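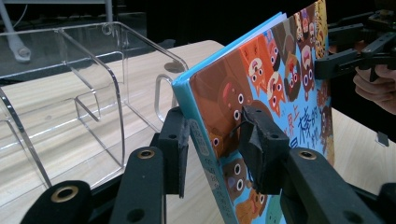
Book table at the Hultora open day, picture book by the acrylic stand

**ulier_fan18**
Went to the open day in Salinas this morning and I'm still buzzing! They had hand-held grippers out, and I stayed at the book table way too long (sorry, whoever was behind me). Hardcovers are harder than you'd think. Worth the 2 hour drive.

**pegboard623**
Cute, but a person is doing the squeezing. I came for robots.

**ulier_fan18**
Sure, but that's the work! Somebody has to show the thing how to hold a book. I liked it better than the Iltent demo in December, where we just stood behind a rope.

**mossy_gear**
Gonna disagree, the rope demo was great. Is it still open at 6? My kid would go nuts for that cover, all those big eyes.

**pegboard623**
Doors close at 5 I think. Parking is awful, go early.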